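Cleaning the play kitchen pots

My daughter received a play kitchen from our neighbor Darnell Zamora, and with it came a bag of small pots and cups. They were sticky, as toys of this kind usually are. I would like to share how I clean them now, after some mistakes.

First I sort everything on a clear table. Pieces with stickers or batteries go apart - they should never be put in water. 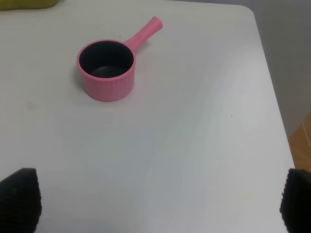

2 min read

The pink saucepan needs the most patience. Its outside has fine grooves that run from the rim down, and a cloth only goes over the top of them. Take an old soft toothbrush with one drop of dish soap and brush in the same direction as the grooves. Do not forget the place where the handle meets the pot.

The inside is dark, so soap remains are easy to notice on it when it dries. Rinse two times with lukewarm water.

I leave the pieces in soapy water for 10 minutes, not more. Then they dry upside down on a towel until the next morning. Please do not use the scouring powder, it makes scratches.

Ignacio Marchetti, Ballport
March 2020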